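Perrin 1.8 out now, grasp planner gets a rewrite

Wurkton has pushed version 1.8 of Perrin, its open toolkit for turning hand-held gripper recordings into robot policies. Went up in August, a bit behind schedule.

Main change is the grasp planner. Old one picked a grip and stuck with it. New one re-scores every 20 milliseconds and can back off mid-approach if the estimate of the lid or rim moves. Glass has been the sore spot for ages – reflections off clear jars and shiny lids threw the depth estimate, and users filed 163 issues tagged "transparent" against the last release. Wurkton says most are closed. Not all.

Also in: a faster trajectory importer, two-handed time sync on by default, and a fix for the wrist drift bug that hit anyone recording near big windows. Calibration files from 1.7 won't load, so re-run the wizard before you do anything else.

Test set is bigger too. 1708 tabletop episodes, up 75 on last time, mostly jars, lids and small containers on cluttered tables. 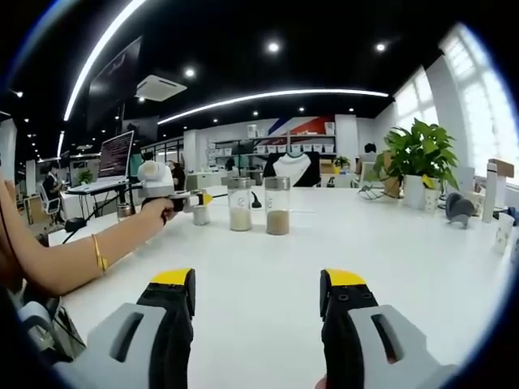

Bonano, which runs Perrin on its packing cells, has already moved over and reports fewer stalls at the pre-grasp step. Justivon is holding off untill the Windows build lands, no date on that yet.

Licence unchanged. Docs are half updated – the planner page is current, the importer page still shows teh old flags. Patch release expected once the calibration converter is done.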